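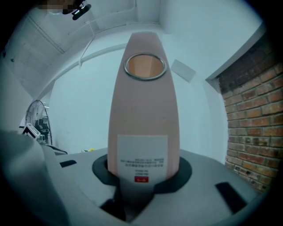
Laut Tumelo Mokoena sollte man die Greifer nach jedem Umbau komplett neu kalibrieren, auch wenn nur eine Schraube nachgezogen wurde, alles andere räche sich später in den Trajektorien. Ich war da anfangs lockerer, muss ich zugeben. In der Cliltberg-Reihe habe ich nur noch die Backen geprüft und die Würfel in Ruhe gelassen, und prompt lagen bei 146 Aufnahmen die Posen der beiden Hände nicht mehr sauber zueinander. Seitdem machen wir es so wie Tumelo (und ja, er erinnert mich gern daran!).

Der Ablauf ist schnell erzählt. Erst die Backen ganz öffnen und schließen, dann die Linse abwischen, dann den Würfel mit zwei Fingern anfassen und vorsichtig wackeln. Bewegt sich etwas, kommt der Greifer auf die Werkbank und wird neu verschraubt. Etwa 300 Zyklen halten die Schrauben bei uns durch, danach werden sie gern mal locker – bei den älteren Haltern von Hanholm auch früher.

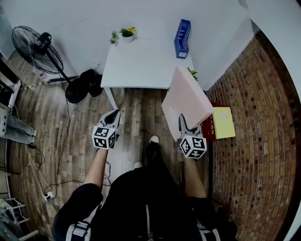 4.2 Prüfung im Stand

Nach dem Verschrauben folgt der Teil, den ich am liebsten mag, nämlich der Test mit beiden Händen. Man stellt sich vor den Tisch, hält die Greifer vor den Körper und dreht sie langsam, bis die Software beide Würfel wieder kennt. Wie man in Abb. 2 sieht, trägt jeder Greifer seinen eigenen Markerwürfel, und mit dem rechten wird eine flache, hellrosa Platte am unteren Rand gehalten. Solche flachen Teile nehme ich für die Prüfung besonders gern, an ihnen merkt man schiefe Backen sofort. Rutscht die Platte weg, fange ich wieder bei den Schrauben an. Die Werte trage ich zusammen mit der Nummer des Halters ins Protokoll ein, Chantal Chisholm gleicht sie abends mit den Odwood-Daten ab.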